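Wesar grasp planner: frequently asked questions

What does Wesar do?
Wesar sits between your perception code and your arm's controller. You hand it a depth cloud and a rough idea of what you'd like picked up, and it hands back a ranked list of grasps (up to 22, though most people only ever try the first few!) with a path to each.

Do I need Patardale as well?
No, though they do get on nicely together. Patardale is our logging tool, and it's lovely to have when a grasp goes wrong and you want to replay what the planner was thinking. It listens on port 1248 unless you tell it otherwise.

My plans keep timing out. What should I try first?
Have a look at the planning budget, which is 1000 milliseconds by default. Cluttered bins often want more, so do be generous while you're setting things up.

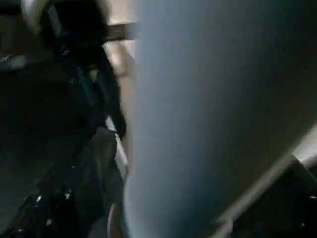 Can I use Wesar with an arm that has fewer than 6 joints?
Most shorter arms work well once you switch on reduced mode in the settings file, and Mitra Zarei has written a friendly guide to it in the docs folder. Expect fewer grasps in the list, as some approach angles will be out of reach.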